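The Grey Room

Mamta Mittal did not believe in folding. She had said so at the interview, and Edgars Lepik had laughed and hired her anyway, so on her fourth morning at Sturnutard she considered the matter settled. Then he sent her up to the show flat with a list.

"Throw on the sofa," the list began. "Casual."

She read that again on the stairs. A casual throw, in her experience, was one somebody had been asleep under.

The flat was supposed to make people want to live in it. Everything was grey. The brochure called the colour Surov, and charged extra for it, and Mamta had held the sample card up to the window and seen grey. It had sixty viewings booked for September, and Edgars said that people bought with their hands. They touched the cloth and signed. She doubted it. Her mother had touched every curtain in the county and signed for none of them.

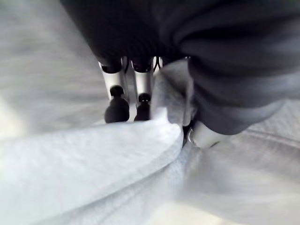
She picked at the edge of the throw. It was supposed to have cost 1,000 euros, which she also doubted.

"You're thinking about it too much," said Genowefa Jasińska from the doorway. Genowefa had dressed 42 flats for the firm and spoke of them as other women spoke of nephews. "Drop it over the arm and walk away."

"And that's the job?"

"That's the job. The walking away is the hard part."

Mamta dropped it. It looked dropped. She picked it up, tried again, and it looked like something the cat had been moved off. Genowefa said the second one was lovely.

"What was wrong with the first?"

"It was trying."

They did the pillows next. Genowefa stood one on its corner and gave it a look, as if daring it to slide.

"Who sits like that?" said Mamta.

"Who sits?" said Genowefa. "They walk round it and ask about the parking."

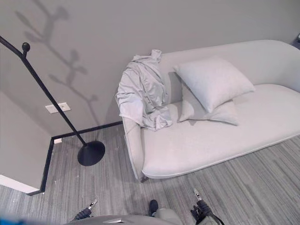 The sofa, left end, with the throw over the arm.

Edgars came up before lunch. He stood by the lamp with his hands in his pockets and studied the arm of the sofa for a long time.

"Now that," he said, "is casual."

Mamta waited until he had gone down again. Then she sat on the bare end of the seat, which was harder than it looked, and asked Genowefa about the parking.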